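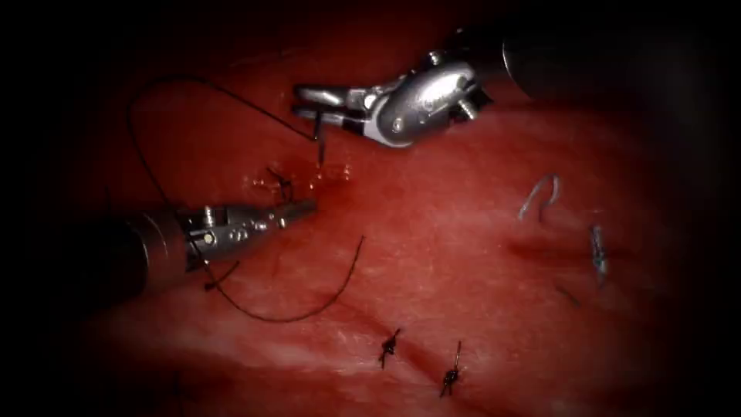
Allurdale Forums > Hand Skills > Suturing and Knots

Thread: Knots holding, but my spacing wanders. How do you keep a row even?

zhenao_practice
Hi all, longtime reader and finally a poster! I've been working through interrupted stitches on a soft tissue pad most evenings since July, and the knots themselves have stopped slipping, which I'm very happy about. What I can't seem to get is an even row. The first two look like they belong together and then the third one drifts off toward wherever my needle happened to be pointing. I was taught to tie and trim each one before moving on, and I do, but by the time I come back with the needle I've lost my sense of the line. Do you mark the pad first? Or is that a crutch I'll regret later?
— Zoila

Ketill_S
Welcome, Zoila! Mark the pad. I know some people will grumble, but I marked mine for the first 94 stitches (I kept a tally on the back of an envelope, my wife thought I'd lost it) and after that I found I was placing them evenly without looking for the dots. A fine surgical marker, two rows of dots, entry on one side and exit on the other. Let it dry before you wet the pad or it will smear everywhere.

tarun.sandhu
I'll be one of the grumblers, sorry Ketill. I marked for months and all I learned was how to hit a dot. When the dots went away so did my spacing. What helped me was looking back at the previous knot every single time before the needle goes in, and asking whether the distance matches the one before it. Slow at first, and then you stop noticing you're doing it.

Also, Zoila, check the angle your needle goes in. If it isn't standing straight up from the surface when the point enters, the bite comes out shallow on one side and the whole stitch leans. A leaning stitch looks like bad spacing even when the spacing is fine.

zhenao_practice
Oh, that might be me. I think I rush the entry and push forward instead of down. Will try tonight!

Ketill_S
Tarun, we've had this argument before and I expect we'll have it again — but I do agree about the angle.

kthakur
Something that hasn't come up yet is thread. How long are you cutting it, Zoila? When I started I left it far too long, and there was always a big loop lying across the pad that I had to keep fishing out of the way. Every time I moved it I lost my place. I cut shorter now and my rows improved within a week, with no dots and no staring. I also clear my loose ends off as I go. I pulled a trimmed tail into a fresh knot once and it took me ages to work out why it wouldn't sit flat.

mulu_ejigu
Seconding Kamlesh on the thread, although black thread on a red pad is at least easy to find. I had some pale stuff for a while and it was misery.

One question back to you, Zoila — which pad is it? I have the Skodon, and it tears if I take a bite too close to the edge of the last one. The Grewal is firmer and more forgiving, but I don't think it feels as real.

zhenao_practice
It's the Skodon! And yes, I've torn it already, right beside my second knot. So maybe I've been drifting to stay away from the tear without realizing it. Thank you, that makes so much sense.

tarun.sandhu
Turn it around and start a fresh row on the other half. You'll get plenty more out of it.

kthakur
And post how the next row goes, please! Shorter thread first, though, before you buy any markers.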